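Somebody has probably told you that there is one right way to fold a T-shirt. There's a video of it, too, where the shirt snaps into a square in two seconds. Should you believe it? We had doubts, so we looked at folding the slow way, one claim at a time.

Start with what cloth looks like when it isn't a neat square.
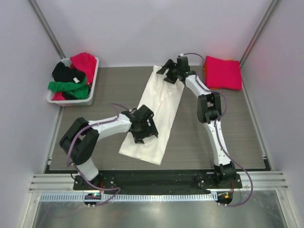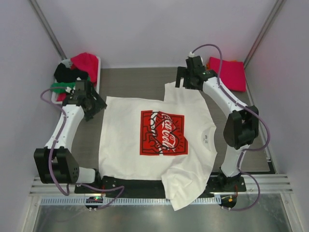 ## Why is a flat shirt so hard to get?

A T-shirt is a floppy tube with two smaller tubes stuck on. Pull it out of a laundry basket and it has no reason to be flat. Cloth bends easily in almost any direction, so it bends in lots of directions at once. Each bend is a wrinkle.

Look at the shirt with the red print. A crease crosses the picture, and the "Coca-Cola" lettering gets bent out of shape with it. One sleeve is pointing out nicely. The other one is bunched up. If you folded the shirt right then, the bunched part would go inside, and you would have a lumpy square.

A printed picture is a handy wrinkle finder. When the letters look wrong, the cloth under them isn't flat yet. On a plain shirt, check the bottom hem. It should be a straight line.

## Claim 1: "You need to shake it first"

Maybe. Shaking does open up a balled shirt. But people who say you must shake it 4 times, or any other special number, never seem to say where the number came from. Shake it until it stops looking like a ball. Then put it down and use your hands. Start in the middle and push the wrinkles out toward the sides.

## Claim 2: "Folded clothes take up less space"

Does this sound true to you? It did to us, but be careful. A shirt has the same amount of cloth in it whether you fold it or drop it on the floor. What changes is the air. A loose pile has big pockets of air between the bumps. A stack of flat squares has much less.

You can also squash a messy pile down with your arm and get most of the air out. So folding isn't the only way to save space. It does leave you with a stack you can look through, and a squashed pile won't give you that.

## Claim 3: "Folding stops wrinkles"

Only partly. A fold is a wrinkle you made on purpose! If a shirt sits in a drawer from now until July, it will come out with lines where you folded it. They're usually straight, and we think they look better than the crumpled kind. That's an opinion, though. You may disagree.

## Claim 4: "This gadget folds it for you"

The make-believe ad you might get for a thing like this would say it folds 50 shirts before breakfast. Before you believe an ad, ask:

- Who laid the shirt flat before the folding started?
- Was every shirt the same size?
- Did they show the shirts that came out crooked?

Laying the shirt flat is the slow part. If an ad skips it, you haven't seen the whole job.

## Try it and see

You need one T-shirt, a clean table and a ruler.

1. Lay the shirt on its front, so the back is facing you.
2. Smooth it out. Check both sleeves.
3. Fold one side in toward the middle. Turn the sleeve back so it doesn't stick out.
4. Do the same with the other side. Now you have a long strip.
5. Fold the bottom up to the collar. Fold again if you want it smaller.
6. Measure how tall your square is.

Now open it up, crumple it and start again, but this time skip step 2. Measure again. Is it taller? By how much? Write down what you get, even if it isn't what you expected.

One try doesn't prove much. You might have been tired, or lucky. Do each kind a few times and see if the answer stays the same. Then try a towel. Towels are thick, but they have no sleeves, so which do you think will be easier?

## Words to know

**Hem:** the edge of the cloth, turned over and sewn so it won't come apart.

**Crease:** a line left by a bend in the cloth.

**Ribbed:** knitted in little raised lines. Shirt collars are often ribbed, and this helps them stretch over your head.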